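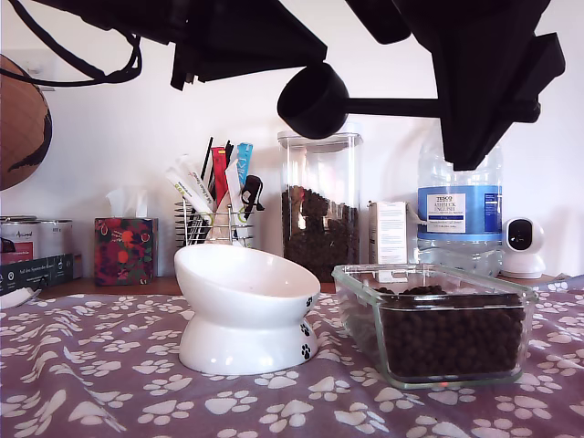
The black scoop, with the kibble jar and the rest of the pet corner below it.

I used to keep the kibble in the bag it came in, rolled down at the top with a clothes peg. It went stale, it fell over, and every morning at 7 I'd be up to my elbow in the thing trying to find the cup at the bottom. My neighbour Rasa Mets finally told me to get a glass jar with a lid, and I've been annoyingly pleased with myself ever since!

So, a few things I've picked up since the bag went.

Go for clear glass if you can. I can tell from across the room when we're getting low, and I put kibble on the shopping list once it drops under halfway. Before, I only found out we'd run out when the bag was empty and the shops were shut (twice in March alone).

Don't top up a jar that still has old stuff in it. Tip the last of it into a bowl, wash the jar, leave it upside down on the rack overnight and fill it the next day. Glass looks dry long before it is, and one damp patch at the bottom will turn the lot. I learnt that with a whole new jar of it, which went straight in the bin.

Cut the label off the bag before you throw it out — the bit with the best-before date and the feeding amounts. I keep mine in a kitchen drawer with the takeaway menus.

A measuring scoop with a long handle is worth hunting for. The short ones mean you end up with your whole hand in the jar and crumbs up your sleeve. Weigh one level scoop on the kitchen scales, just the once, and write it down. Mine came out at 62 grams, and I'd been guessing a good deal less, so that explained the waistline (the dog's, I mean, mine has other causes).

Now the treats. Flat packets are a nuisance in a cupboard, they slide down behind everything and you find them a year later. I stand them upright in a wire utensil holder, the sort meant for wooden spoons. Air gets round it, it wipes clean, and you can see what you've got by the colours. Put the opened packets at the front, and fold the tops over tightly.

Tissues live on the same table. I resisted this for ages as it seemed a bit messy, but you want one within reach for greasy fingers after handing out treats, and a patterned box looks cheerful enough.

If you've got a cloth on the table, as I have, take it outside and shake it before it goes in the wash. Kibble dust goes to a sort of paste in the machine and it's horrible to get out of the filter.

Next job is finding a mat for under the bowls that doesn't skid. I've tried two so far and sent both of them back.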